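Brondilton Dahlia Starter Mix, 2 lb bag

I mixed the first batch of this in a wheelbarrow for my own dahlias, and now I can't keep it on the shelf past January! It's a light, gritty potting mix for waking up tubers indoors before they go outside. Regular potting soil stays too soggy for a tuber with no roots yet (ask me how many mushy ones I've thrown out), so I went heavy on perlite and coarse bark and light on everything else.

There's no fertilizer in it. I know, people always write in about that. The tuber has plenty of food stored up, and I'd much prefer you feed once you've got a few sets of leaves. I use the Lodness liquid feed at half strength, but whatever you have in the shed will do.

How I use it: fill a shallow tray halfway, lay the tubers in with the crown poking out, then tuck more mix around the sides. Water a little, once, and leave it alone until you see shoots. I mean it, leave it alone! Last season I started 100 tubers this way and 91 came up, including a sad shriveled 'Gunawardena' I'd nearly tossed on the compost.

Good for: dahlias, tuberous begonias, cannas. I've had so-so luck with caladiums, they seem to want it warmer and wetter than I keep my bench.

One bag fills a standard Wanlow tray with a bit left over. If you're doing a whole bed you'll want the big sack, which is on its own page and works out cheaper. Keep the bag rolled shut between uses. If it dries out completely, sprinkle it and stir it by hand the night before planting.

Orders over $62 ship free. Smaller ones go out at the regular rate, and I pack them all myself so please give me a few days in spring.

Page updated 12 October 2018

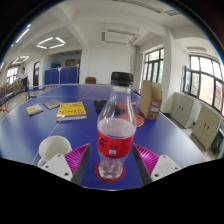
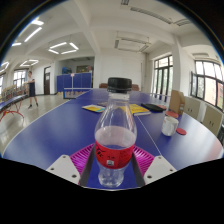
Both photos: clear bottle with black screw cap and red label, partly filled.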